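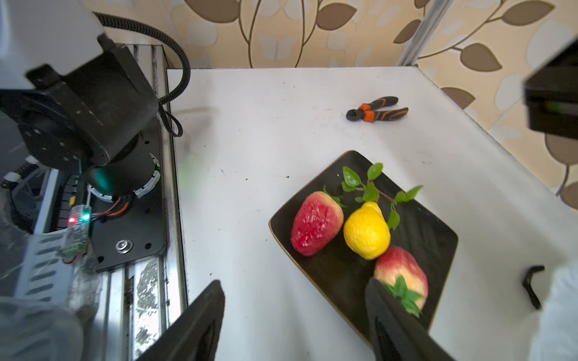
質問:果物を一つずつ取り出すとき、隣の果物まで動いてしまいます

投稿者:Leen Srour
カテゴリ:ロボット・自動化 > 学生プロジェクト

はじめて質問します。日本語は勉強中ですので、読みにくいところがありましたらお許しください。

私は大学のロボットサークルで、二本指のグリッパを付けた小さいアームを使っています。1月に学内の発表会があり、私たちの班の課題は「トレーに乗った作り物の果物を、指定された順番で一つずつ持ち上げて、机の上に置く」というものです。班の名前は Ala です。班員は私と Oğuzhan Baysal さんの二人で、私がプログラム、彼が指の部品を担当しています。

方法は模倣学習です。人がアームを操作して手本を記録し、その記録からモデルを学習させます。カメラは手首に付いています。今までに手本を1153回分集めました。

困っていることは次のとおりです。

・果物が少ないときは、だいたい取れます。
・果物を増やすと、目標の果物をつかむ前に、指の外側が隣の果物を押してしまいます。
・葉の付いた枝が果物に重なっていると、枝も一緒に持ち上がることがあります。
・洋梨は茎と葉が付いたままなので、特に苦手です。

先輩の Mei-kuen Wei さんには「手本をもっと増やしなさい」と言われました。しかし、同じような手本を増やすだけで本当に良くなるのか、私は自信がありません。指の開き幅を変えるべきか、手本の集め方を変えるべきか、どちらを先にするのがよいでしょうか。指の部品は、あと一回だけ作り直す時間があります。

よろしくお願いいたします。

回答1
投稿者:Elif Naz Ertürk
(質問者が選んだ回答)

Leen さん、こんにちは。私も日本語は母語ではありません。去年、私たちの班(Orkance)も似た課題をしましたので、経験したことを書きます。

先に手本の集め方を見直すことをおすすめします。部品を作り直すと指の見え方も変わりますから、今までの手本がそのまま使えなくなる可能性があります。手首のカメラの場合、指はいつも画面に入っていますので、この影響は小さくないと思います。

私たちの失敗は、手本の中身がかたよっていたことでした。操作する人は、無意識に取りやすい果物から取ります。すると、混んでいる場所から取る手本がほとんど残りません。1153回の中に、そのような手本が何回あるか、まず調べてみてください。私たちは調べてみて、とても少ないことが分かりました。

難しい場面というのは、二枚目の写真のような置き方です。
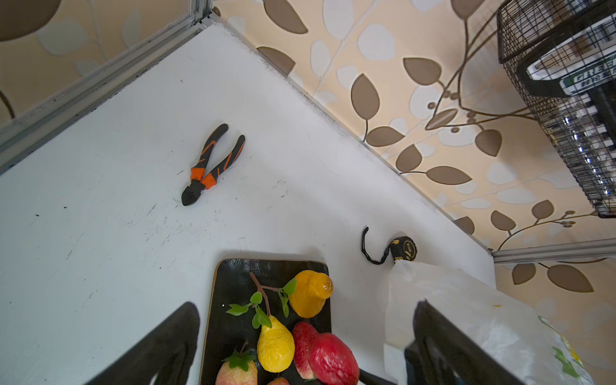 指の入る方向は、手本を始める前に決めておくのがよいと思います。操作しながら考えると、人によって方向がばらばらになり、モデルも迷います。この置き方なら、暗い赤の果物と、それより大きい赤の果物が重なっていますから、その二つの境目に上からまっすぐ指を入れようとすると、両方が動きやすいです。私なら、重なりの線に対して指を平行に入れず、手首を回して、すき間のある側から片方の指を先に下ろします。

洋梨は別に考えてください。葉の付いた茎がトレーの上に長く伸びていますので、葉の上から指を閉じると、実をつかむ前に葉をはさみます。私たちは「葉のある側からは入らない」という規則を紙に書いて、操作する人が全員それを守るようにしました。簡単なことですが、効果がありました。

それから、手本の最初の位置についてです。毎回同じ位置から始めていませんか。私たちは開始位置を5種類にしました。それぞれの位置で果物の向きも変えました。手間はかかりますが、同じ置き方で回数だけ増やすよりは良い結果でした。

指の部品は、手本を見直しても押してしまう場合に、外側を少しけずる程度でよいと思います。内側の形は変えないほうが安全です。

回答2
投稿者:Sibel Kılıçarslan

速度を下げればいいと思います。うちの班はそれで直りました。

回答2へのコメント
投稿者:Leen Srour

ありがとうございます。速度はもう半分に下げました。押す力は弱くなりましたが、隣の果物が動くことは変わりませんでした。

回答3
投稿者:Woldegiorgis班の元メンバー

もう解決したかもしれませんが、補足します。

机の上の工具も、できれば片付けるか、逆に毎回場所を変えたほうがよいです。ペンチがいつも同じ所にあると、モデルがそれを目印として覚えることがあります。私の班では、発表会の会場に移したとき、急に取れなくなりました。原因を見つけるまで二日かかりました。

枝については、練習の最初は外して、後から入れるという方法もあります。ただし本番で枝があるなら、枝なしの手本ばかりにならないように注意してください。

質問者からのお礼
投稿者:Leen Srour

皆様、ていねいなご回答をありがとうございました。

Elif さんの言うとおりに手本を調べましたら、果物が重なった場所から取る手本は、とても少なかったです。Oğuzhan さんと相談して、指はこのままにして、まず手本を集め直すことにしました。開始位置も変えてみます。「葉のある側からは入らない」の紙は、今日の午後、Oğuzhan さんが書きました。

回答3の方、会場の机は別の部屋にありますので、工具のお話も大変参考になりました。集め直す手本では、工具の場所を毎回変えるつもりです。

一つだけ追加で教えてください。古い手本は全部捨てたほうがよいですか。それとも、新しい手本と混ぜて学習してもよいですか。

お礼へのコメント
投稿者:Elif Naz Ertürk

捨てないでください。指の形が同じなら、混ぜて使えます。ただし、葉をはさんでしまった手本だけは除いたほうがよいと思います。混ぜる割合は、両方試して比べるしかありません。私たちも最後まで、よい割合は分かりませんでした。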